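Showing a Robot a Task: Hand Guiding and Remote Control
Handout 4, Practical Robotics for Second-Year Students
Prepared by Mariann Fekete
Revised April 9, 2019

Please read this handout before you come to the lab. It does not replace the safety sheet, which you have signed already in the first week.

4.1 Two ways to give a demonstration

When we speak about a demonstration in this course, we mean one complete execution of the task by a person, using the body of the robot. The robot records its joint angles, the opening of the gripper and the camera pictures. The person can do this in two ways.

Hand guiding. You put the arm in free mode and move it with your own hands. The arm carries its own weight, so you need only little force. Beginners like this method and they learn it fast. The weak point is that your hands and sleeves are in the camera pictures, and later the learned program will see pictures without them.

Remote control. You stay outside the working area and move the arm with a second device, for example a small copy of the arm or a hand controller. The pictures stay clean. But you lose the feeling of contact, and most students press too hard on the table in the first session.

In our lab we use hand guiding for teaching single positions, and remote control for full demonstrations.

4.2 The sorting task

The practice task is sorting by kind: balls go to one plate, cubes go to the other. It is easy to explain, but it contains two different grasps, and for this reason Leonie Hollis has chosen it for the course.
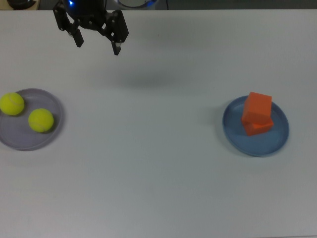 Figure 4.1. Balls on the lavender plate, cubes on the blue plate, gripper open.

Which plate belongs to which kind must be agreed before the first recording and written in the log. If two operators in the same group use different rules, the data will contradict itself. In September one group mixed the rules in 36 of their recordings, and Uriel Barrientos had to sort the files by hand.

For this exercise we do not require a fixed position inside the plate. An object may touch another object of its own kind, and a cube may stand on a cube. An object which lies on the rim is a failure, also when it does not fall.

4.3 How to move

Begin every demonstration from the home position. Wait until the recording light on the control screen is green, then start.

Go first to a point over the object, with the fingers already open. Then go down. Do not come from the side, as the lower part of the finger can push the object away. When you have closed the gripper, wait a short moment before lifting. The moment may seem too long to you, but the recording needs it, otherwise the closing and the lifting become one mixed movement and the model will often lift too early.

Keep the same speed during the whole demonstration. Many students go fast in the free space and then very slow near the table. Some slowing is natural and also useful. A full stop with small corrections left and right is not useful, because the model learns the corrections too.

If you miss the object, you may try one more time in the same recording. After a second miss, stop and mark the file as "discard". Please do not delete anything yourself.

4.4 The approach to a cube

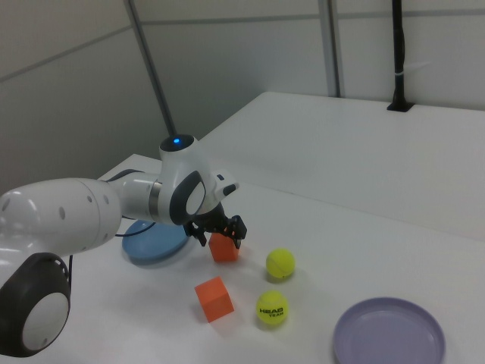 A cube is less forgiving than a ball, and most of the discarded files from the last course were cube grasps. The fingers must come down on two opposite sides, and if the gripper is turned a little too much, it will catch a corner and the cube will rotate. Look at the fingers over the orange cube: they are spread apart and point downward, one on each side of it. Note also the second cube, which lies tilted close by, and the two balls to the right of the cubes. With neighbors this close, you must think about the space outside the fingers as well as the space between them. A good operator decides the order of picking before touching the controller – usually the object with the most free space comes first.

For a ball the direction of the gripper is less important, but the height is more important. If you close above the middle of the ball, it will be pressed down and slip out.

4.5 How many demonstrations

Each group records 40 good demonstrations. Discarded files do not count. All groups of the last course together gave 968 files, and 176 of these were discarded, mostly for late starts and missed grasps.

Change the start positions of the objects between recordings. Change also which object you pick first. If the start is always the same, the model only repeats one path, and the test with Deisy Castaño in the second half of the course will show this very clearly.

4.6 To hand in

The log sheet, with the sorting rule on the first line.
The list of file names, good and discarded separately.
One page of text on the differences between your group members. Who was fastest, who had fewest misses, and can you see this in the joint curves?

Questions about the Cernance recording software go to Thảo Hầu. Questions about marks go to me, please by email and not in the lab.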